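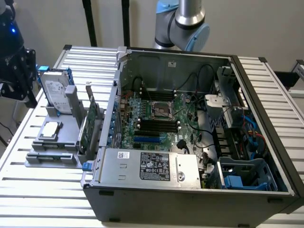 What should you do with an old desktop computer that still powers on but can't keep up anymore? Fix what can be fixed, move the good parts into a machine that needs them, and send only the leftovers to be recycled.

Landry Computer Reuse opens its repair room to the public this June

I've been wanting to write this one for months! Starting in June, the back half of our shop in Wimivier will be open to anybody who has a desktop tower sitting in a closet and would like to see what's inside it. Bring it in, and we'll open it up together. The first visit is free, and you keep the computer unless you'd like us to have it.

I started Landry in 1987, mostly fixing cash registers and electric typewriters (I still get a typewriter now and then, and I love it). Desktops took over the benches pretty fast, and they've never really left. Last year we took in 697 of them. A lot came from offices in Lorkow that were moving to laptops, and plenty of those towers only needed a good cleaning and a new drive.

People are often nervous about opening the case, so that's where we start. We lay the tower on its side, board facing up, and go over what each part does. The green board is the one everybody asks about. The square socket on it is where the processor goes, the long slots with the little latches are for memory, and the power supply is the metal box with the big label full of tiny print. I always tell folks to read that label before they buy a replacement. I've driven back to the store for the wrong one more than once!

Then there are the cables. Red ones, blue ones, black ones looping over everything... Take a picture with your phone before you unplug a single one. You'll thank yourself when it's time to put them back.

Visits run 2 hours, and we can seat six people at a time, so please call ahead. We have screwdrivers, wrist straps and cans of air for everybody. Bring the power cord if you've got it, and leave the monitor at home unless that's the part giving you trouble. Please unplug the tower and let it sit overnight before you carry it over. And if there are photos or tax papers on the drive, copy them first if you can. If you can't, tell us at the door and we'll look at the drive before we touch anything else.

Computers that are left with us get sorted at the bench. Memory, drives and power supplies that pass our tests go on the parts shelf, where you can buy them pretty cheap. Cases and boards past saving go to Skerkusow Metals, the same yard we've used for years. Drives are wiped before they go on the shelf, and the ones we can't wipe get drilled.

We can't take printers, tube monitors or loose batteries right now. I know, I know, everybody has a printer! Ask me again in the fall.

The repair room is through the side door, next to the loading ramp. Doors open at 10 a.m. and the last visit starts at 3 p.m. To save a seat or set up a larger drop-off from an office or school, call the shop or stop by the front counter.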